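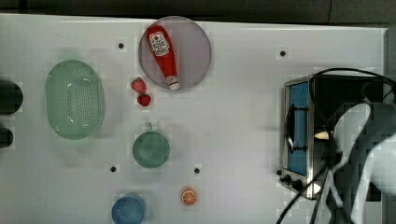

Rollus meint, Grundierung sei bei Alu sowieso überbewertet, man müsse nur lange genug schleifen. Diese Meinung stand unter meinem ersten Versuch, das Thema hier loszuwerden, und weil der Faden danach in eine Diskussion über Schleifpapier abgeglitten ist, kommt die Sache jetzt noch einmal sauber formuliert.

2K-Lack löst sich vom Alublech — Grundierung schuld oder ich?
gestellt von Blechkante, Juli

Hallo zusammen,
ich lackiere gerade die Verkleidungsteile eines alten Segelflugzeuganhängers neu. Kein Luftfahrzeug, also bitte keine Belehrungen über Zulassungen, das Ding hat Räder und bleibt am Boden. Das Material ist Aluminiumblech, früher mal weiß, inzwischen kreidig.

Mein Ablauf bisher: Altlack runter, mit 240er angeschliffen, mit Silikonentferner abgewischt, zwei dünne Gänge Epoxidgrundierung von Kuldale, am nächsten Tag 2K-Acryl darüber. Sah prächtig aus. Vier Tage später habe ich Klebeband abgezogen, und der Decklack kam in einem Stück mit. Man hätte ihn einrahmen können. Die Grundierung darunter saß bombenfest, glatt wie eine Badewanne.

Der Händler in Urkville sagt, das könne bei diesem Produkt gar nicht vorkommen. Das beruhigt mich, der Lack liegt trotzdem auf dem Boden.

Meine Fragen: Hätte ich die Grundierung zwischendurch anschleifen müssen? Im Datenblatt steht etwas von einem Überlackierfenster, aber die Tabelle ist so klein kopiert, dass ich nur die Überschrift lesen kann. Und muss jetzt alles wieder runter bis aufs Metall? Es geht um sechs Bleche, und meine Begeisterung lässt nach.

Wunderlich
Wenn sich der Decklack sauber von der Grundierung trennt und die Grundierung auf dem Alu hält, ist deine Vorbehandlung des Blechs nicht das Problem. Das ist schon mal mehr, als die meisten hier von sich behaupten können, mich im ersten Jahr eingeschlossen.

Du hast ein Haftungsproblem zwischen zwei Schichten. Dafür kommen im Wesentlichen zwei Ursachen infrage. Entweder war die Grundierung schon zu weit durchgehärtet, oder es lag etwas drauf. Epoxid vernetzt mit der Zeit so dicht, dass der Decklack nichts mehr findet, woran er sich festhalten kann. Wie lange man ohne Zwischenschliff überlackieren darf, hängt vom Produkt und stark von der Temperatur ab. Im Juli in einer Blechhalle ist »am nächsten Tag« etwas anderes als im März. Lass dir das Datenblatt als Datei schicken, die Tabelle ist der einzige Teil davon, den man wirklich braucht.

Zum Rest: Wenn die Grundierung überall sitzt, lass sie drauf. Decklack komplett runter, auch dort, wo er scheinbar noch hält. Mach vorher den Gitterschnitt, also Schnitte im Abstand von 2 mm kreuz und quer, Klebeband drauf, abziehen. Bleibt die Grundierung dabei auf dem Blech, mit feinem Papier gleichmäßig mattieren, bis keine glänzende Stelle mehr zu sehen ist. Entstauben, reinigen, ablüften lassen, lackieren.

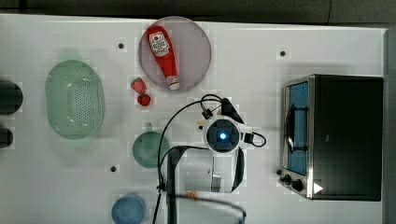 Beim Reinigen bitte mit zwei Tüchern arbeiten: eins nass zum Auftragen, eins trocken zum Abnehmen, bevor der Reiniger von allein verdunstet. Wer nur mit einem Tuch wischt, verteilt das Fett gerecht auf alle Bleche. Und frag den Händler, ob der Härter zur Charge passt. Ich hatte einmal ein Gebinde, bei dem das Etikett auf der Dose und das auf dem Karton verschiedener Auffassung waren.

Noch etwas: Epoxidgrundierungen können beim Aushärten einen Film an der Oberfläche bilden, wenn es kühl und feucht ist. Fühlt sich leicht schmierig an, manchmal sieht man gar nichts. Den wäscht man mit warmem Wasser ab, bevor man schleift, sonst reibt man ihn ein.

Mischkanne
Bei mir war es immer die Luftfeuchte. Immer. Kauf dir ein Hygrometer. Über 60 Prozent fasse ich die Pistole nicht mehr an, und seitdem habe ich sehr viel Freizeit.

Ansonsten wie oben, aber ich würde alles abbeizen und neu anfangen. Ist sauberer.

Blechkante
Danke euch. Datenblatt ist da, lesbar: Ohne Zwischenschliff darf man bis 16 Stunden überlackieren, bei 20 Grad. Bei mir waren es etwa 24, und in der Halle war es deutlich wärmer. Damit wäre die Schuldfrage geklärt, ich entschuldige mich beim Händler, allerdings nur innerlich.

Gitterschnitt auf einem der Bleche gemacht, die Grundierung hält. Abgebeizt wird also nicht. Ein Hygrometer habe ich trotzdem bestellt, und bei Rollus frage ich nach, welche Körnung er meint.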